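Notes on Ordering Carton Labels for a Small Warehouse

Apr 19, 2018

In March our office in Trellville completed its first full change of carton label stock since the building opened. I was asked to manage the change, and several readers of this blog have since written to ask how the order was prepared. The following account is offered for those who buy labels in modest quantities and do not employ a packaging specialist.

Our previous labels were plain white paper with a general purpose adhesive. They performed well on new cartons. They performed poorly on recycled cartons, which have a dustier surface, and very poorly on anything stored near the loading doors during cold weather. Labels lifted at the corners and were then torn by the stretch wrap. In one week we had 42 cartons returned to the packing line for relabeling, and each of them had to be looked up by hand.

The first decision concerned adhesive. We requested samples from two suppliers, Undon and Nisbet, and applied them to the cartons we really use, including the worst of them. The Nisbet sample was rated for lower temperatures and held better by the doors. The Undon sample was easier to reposition, which the packing staff liked, but we judged that a shipping label should stay where it is put.
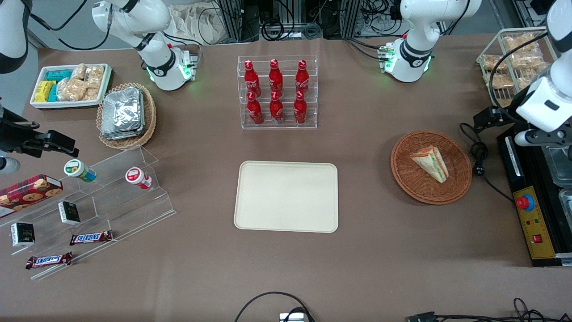
The second decision concerned the size and layout of the label. Our old design placed the item name, the lot number, the barcode and the return address in a space four inches wide, with very little margin. Gordon Thibodeau, who supervises receiving, had asked for some time that the item name be made larger so that it could be read from the aisle. I came to agree with him. The white Coca-Cola script on a red bottle can be recognized well before anyone is close enough to read small print, and a carton label ought to give its most important word the same advantage. The item name now takes up the top third of the label and is set in heavy black type. The lot number sits directly under it. The return address has been moved to the bottom in a smaller size.

Barcodes require more care than I had expected. The blank space to the left and right of the bars must be kept clear, and our old layout allowed a border line to run into it. This accounted for a good share of the failed scans that had been blamed on the hand scanners. I would advise anyone revising a label to print the proof at full size, attach it to a carton, and scan it at the distance your staff normally stand. A proof viewed on a monitor tells you very little.

The third matter was quantity. The supplier's price improved considerably at 27 rolls, and it was tempting to order at that level. However, adhesive stock has a shelf life, and our storage room is warm in summer. We ordered six rolls to begin with and will place a larger order when the layout has been in use for a full quarter.

Please also confirm the core size and the winding direction before you approve an order. Our Protov printer accepts labels wound outward only. The first shipment arrived wound inward and had to be exchanged, at a cost of six working days. The specification had been left blank on our form, and the fault was ours.

I have been asked whether colored stock would be worthwhile for returns and damaged goods. We are considering a yellow label for that purpose and have requested a quotation. When it has been received and the samples have been tried on the recycled cartons, I will post the results on this page.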